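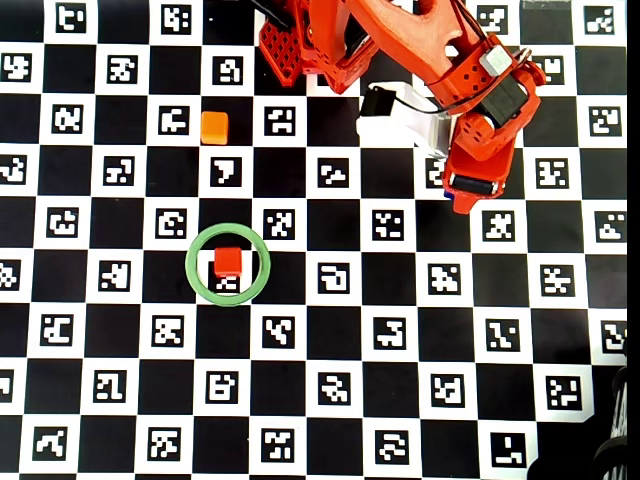

Clurnow releases version 4 of its Plultix water loss software

MOLTESHOLM, July. Clurnow today released version 4 of Plultix, its software for finding leaks in small and mid-sized drinking water networks. The release is available to all current license holders and replaces version 3, which will receive security fixes until the end of next year.

Plultix compares flow readings taken at the inlet of each metering zone with the readings from customer meters inside that zone. A difference that persists through the night hours is flagged for inspection. Version 4 changes how the night period is set. Earlier versions used a fixed window for every zone. The new version sets the window zone by zone, using the flow record of the previous weeks, so that zones with bakeries, hospitals or irrigation systems produce fewer false flags.

The Moltesholm water utility tested the release on part of its network before general availability. The test area held 1041 customer connections in 5 metering zones. Of these connections, 807 had meters that report hourly. The remaining meters are read by hand, and their use was estimated from billing records. The utility kept its existing inlet meters and pressure loggers for the test.

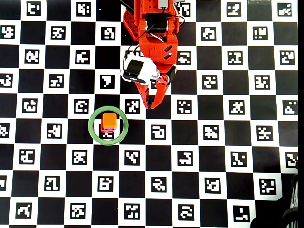
Jansen said the zone-by-zone window was the main reason to upgrade, and added that crews had been losing too many early mornings to flags caused by garden sprinklers. The manual meters are still a weak point, Jansen said, and the results for those streets should be read with care until the meters are replaced.

Other changes in version 4:

Pressure readings can be shown on the same chart as flow, with a shared time axis.
Inspection reports can be filled in without a network connection and sent later.
Pipe records may be imported from spreadsheet files. Rows with missing diameters are listed separately and are not dropped.
The daily summary now states which meters failed to report.

Plultix 4 runs on the same servers as version 3. Existing zone maps and alarm settings carry over during the upgrade. Clurnow advises utilities to make a full backup first and to leave the old night window active until the new one has been calculated for every zone. A utility can keep the fixed window for selected zones if it prefers.

License terms are unchanged. Release notes and the upgrade guide are in the customer area of the Clurnow website. Questions about the release should be sent to the Clurnow press office in Moltesholm.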